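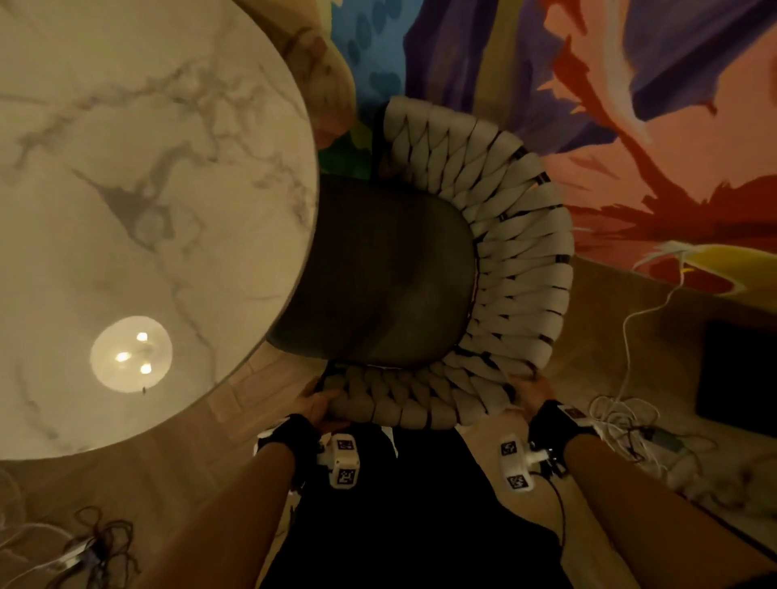
## 5. Mise en place des fauteuils autour de la table ronde

La présente section s'applique à l'ensemble repas Feretby, composé d'une table ronde à plateau de marbre et de fauteuils à dossier tressé sur structure métallique (référence 951). Elle suppose que la table a été montée et mise de niveau conformément à la section 4.

### 5.1 Avant de commencer

1. Dégager le sol sur tout le pourtour de la table.
2. Contrôler la présence d'un patin en feutre sous chaque pied. Remplacer tout patin décollé ou durci.
3. Retirer bagues et bracelets métalliques susceptibles d'accrocher le tressage.

> **Attention.** Ne jamais poser un fauteuil sur le plateau, même pour nettoyer le sol. Le marbre se raye et ses arêtes s'ébrèchent au moindre choc.

### 5.2 Saisie et déplacement

4. Se placer derrière le fauteuil, face à la table.
5. Saisir la structure à deux mains, de part et d'autre du dossier. Ne pas tirer sur un brin isolé.
6. Soulever le fauteuil, l'amener à sa place et le reposer bien à plat, sans le faire glisser ni pivoter sur un seul pied.

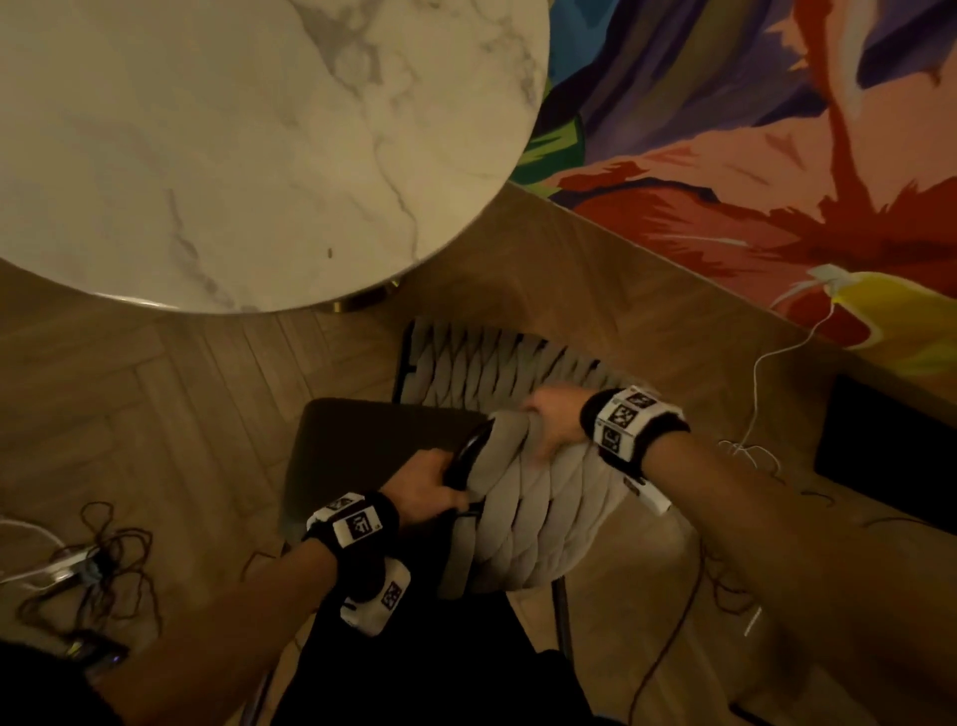

Les parquets posés en chevrons ou en point de Hongrie marquent facilement, les lames recevant l'effort des pieds dans des directions différentes. Tout déplacement y est effectué fauteuil soulevé. L'utilisateur veille également aux câbles courant au sol : un câble blanc descendant du mur et formant des boucles sur le parquet, comme c'est le cas à droite du fauteuil, doit être rangé contre la plinthe avant la manœuvre. Lorsqu'une œuvre ou un décor peint occupe le mur voisin, conserver un dégagement minimal de 33 cm entre celui-ci et le dossier.

### 5.3 Position finale

7. Avancer le fauteuil jusqu'à ce que l'avant de l'assise passe sous le bord du plateau. Les accoudoirs ne doivent pas toucher le marbre.
8. Orienter le dossier de manière que l'axe du fauteuil vise le centre de la table.
9. Répartir les autres fauteuils à intervalles égaux. Pour quatre places, procéder par paires opposées.
10. Remettre le coussin en place, bord arrondi contre le dossier.

*Remarque.* Un écart d'environ 4 cm entre accoudoir et plateau suffit à l'usage courant.
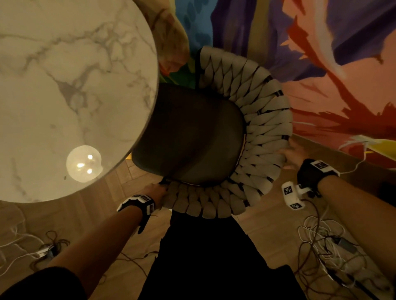

**Higinio Nava**
Responsable de la documentation technique, Jullik

### 5.4 Contrôle et entretien

11. Une fois par trimestre, incliner chaque fauteuil en le tenant par la structure et vérifier le serrage des vis sous l'assise. Éloigner au préalable le fauteuil de la table et du mur.
12. Dépoussiérer le tressage à la brosse souple, dans le sens des brins.
13. Nettoyer l'assise avec un chiffon à peine humide. Laisser sécher à l'air libre, à l'écart de toute source de chaleur.

> **Attention.** Les produits acides (vinaigre, citron, détartrant) attaquent le marbre. Ne pas les employer à proximité du plateau.

Les pièces de rechange sont à commander sous la référence 951, en précisant la teinte du tressage et celle du coussin.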